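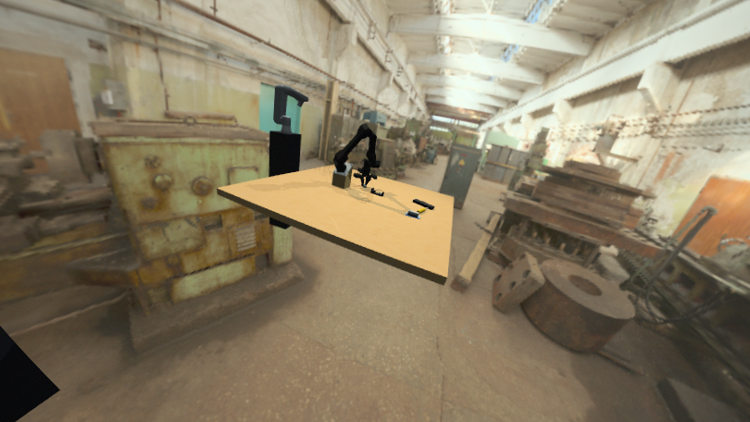

Setting up the table cell in the sim, quick version

Updated December 25, 2023

Notes for the Cumier tabletop cell. Assumes the scene already opens on your machine. If not, fix that first.

1. Load the hall backdrop. Lighting only, no collision on it. Leave it that way.

2. Place the tabletop. Lock it. An unlocked top drifts after a reset and then every pick is off.

3. Arm goes at the back of the table, base flat on the wood. Zero the base frame, then load the folded home pose. Fingers open, pointing down. If the arm snaps straight up you loaded the old Teka pose file, delete it.

4. Stand on the left. Check teh arm's full swing against it before anything else. Mine clipped at joint 2 until I moved it out 39 mm.

5. Drop in the small parts. Let them settle 17 steps before the first move. Parts that jitter: contact stiffness too high. Parts that sink: too low. Start at 274 and go down.

6. Run one slow pick. Watch the fingers, not the arm. Closing early = wrong gripper offset, and you want the Hoto value, not the Goicoechea one.

7. Save as a new scene. Dont overwrite the base file.

After any change to the arm, redo 3 and 4. Step 5 only if you swapped parts.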